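Contents | Previous | Next | Glossary

Chapter 2
Stocking a Pantry You Will Really Cook From

A good pantry is pure freedom! Open one door and there's supper: beans, rice, a can of tomatoes, the end of a bag of pasta. We'll build ours from the Pladel list, which runs to 100 staples (start with a dozen, truly), and learn how long each one keeps.

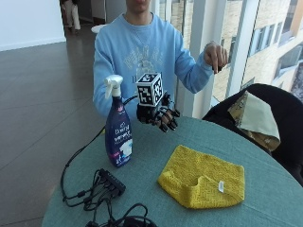

One reader of our first edition wrote that she had bought the whole list in May and was still eating lentils at Christmas. So buy small! Flour goes stale, spices fade, and brown rice turns sooner than white. Before reading on, pull everything off one shelf of your own and write down the dates.

Flimgate Kitchen Texts | Contact us | Copyright Flimgate | Back to top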